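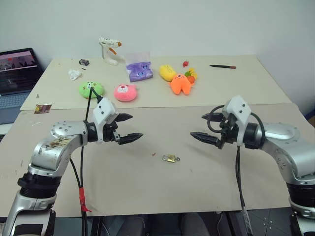 Small padlocks are the items most often handed back at the end of a hire with no key, according to Giorgia Tedesco, and a worn lock can be as useful to a learner as a new one.

Testier has today confirmed that its lending collection of household locks will open to schools and community workshops in October. The collection, known as Skatotard, holds 80 padlocks, most of them small brass models of the kind fitted to lockers, garden sheds and tool boxes.

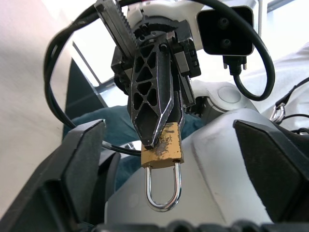
Each lock will be lent with a matching key, a cloth tag and a printed card on care and cleaning. Borrowers may keep an item for up to three weeks. No charge will be made for the loan itself, although a deposit will be taken on sets of more than 50 pieces.

Tarnished and scratched locks have been kept in the collection on purpose. Workshop leaders had asked for pieces that show ordinary wear - marked brass, faint maker's lettering, shackles of differing heights - so that learners can compare them with locks from their own homes.

Razia Usmani, head of lending at Testier, said: "We were offered some 1,000 locks by households and small firms, and we have chosen with care. A padlock is a simple object which most people own and few have ever looked at closely. We are pleased to be able to put these into the hands of pupils."

The first sets will go to the Groruvska workshop, where Dario Guerra will lead evening sessions on the upkeep of locks and hinges. Sessions begin at 6.30pm and places must be booked in advance through the workshop office.

Filed under: News / Lending and Loans

Related items
Groruvska workshop extends its evening opening
Hinges, hasps and bolts: new care cards available
Marchetti donates shelving to the Testier store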